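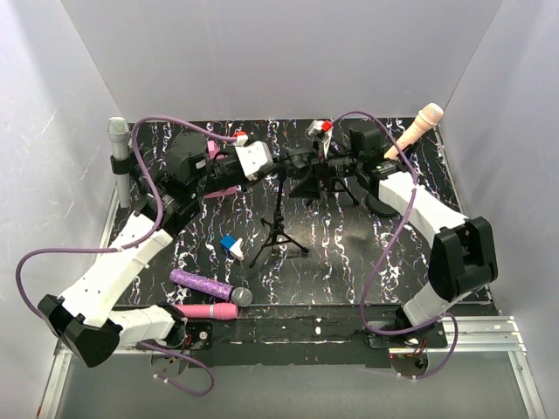 Tradberg Locomotive Kit, Istley Branch Tank Engine
Item 198

The Tradberg kit builds a small industrial tank engine of the type that worked the Istley quarry line. It comes as 105 etched brass and cast whitemetal parts, with wheels, axles and motor included. The smallest curve it will take is 400 mm radius.

The drawings were made by Valentin Căpraru from a survey of the surviving engine at Sanedell. Riveted and flush side tanks are both in the box. Early engines had the riveted pattern, and the cab roof changed at the same time, so check a photo of the engine you want before you cut anything.

Power is 12 volts DC. The gearbox comes assembled and should be run in for an hour in each direction before the body goes on.
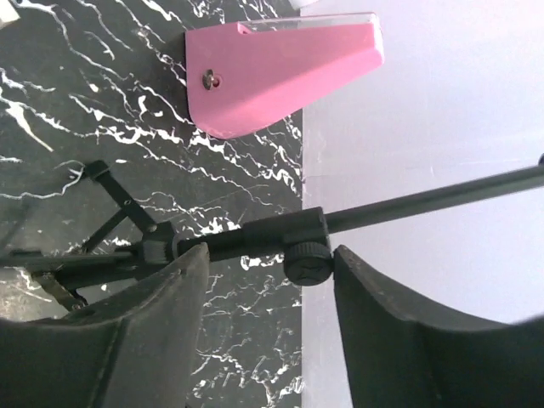 Paint and transfers are sold separately. The quarry company used dark green until the Yen works took over repairs, then plain black. Spray the chassis and body apart and let each coat harden overnight. Gloss black shows every fingerprint, and a plain pale surface makes a dropped handrail knob much easier to find than a marbled black one does.

Orders placed by noon on Tuesday go out the same week. The next batch of kits is due in July.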